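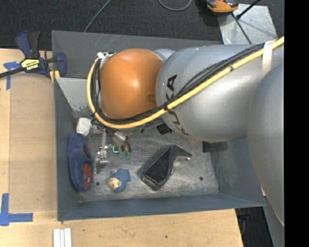
Tahmineh Hosseinzadeh wrote on 30th January:

> The Drelus on our front bench has started dropping the Wi-Fi link
> whenever two tablets are connected. One tablet on its own is fine.
> The USB cable into the old laptop is fine too, but the picture
> comes up at the lower size and I can't get it to change. Has
> anyone else had this, and is it the camera or the app?
>
> Also, does the Drimano stand fit it? The Arabzadeh catalogue says
> yes for the collar but doesn't mention the base.

Tahmineh,

I'd look at the app first. Ours did the same in November after the update, and going back to the previous version fixed it on the older tablets. The newer ones wouldn't take the old version, so we run those one at a time.

Check the channel as well. The camera picks its own when it powers up, and at Astmont it kept landing on the same one as the building network. Switch it off, wait 8 seconds, switch it on again and see where it ends up.

For the picture size, close the preview before you open the settings. The menu is greyed out while the preview is running – it took me most of a morning to find that.

The stand does fit. The collar closes down to 16 mm and you'll need the rubber sleeve, which they sell separately. The base is heavy, about 900 grams, and steady enough for insect wings but I wouldn't trust it at full zoom on a bench people lean on.

I can post you the old installer on a stick if you send me an address.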